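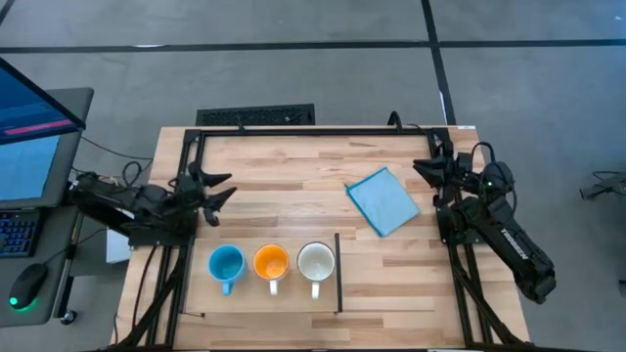 Mugs, cloths and a good bit of wood: a chat with Gudrun Sauerland

Gudrun Sauerland has been looking after mugs for longer than she cares to say, and she is lovely company on the subject. "People bring me the blue one, the orange one and the white one and ask which is best," she says, laughing. "I always tell them, pick the one you reach for half asleep!"

Her own favourite is orange outside and white within -- "cheerful, but you can still see how strong your tea is" -- and she likes mugs in a row with the handles all facing the same way, a habit she picked up at Gukusau, the little tearoom where she washed up for 10 years.

And the cloth? Microfibre, always, and kept out on the table where you can grab it. "Arne Bauerfeind taught me that, and he'd oil a butcher-block top every August whether it wanted it or not (it usually did)."

She still has 42 mugs at home, and on Wednesday she is off to buy another.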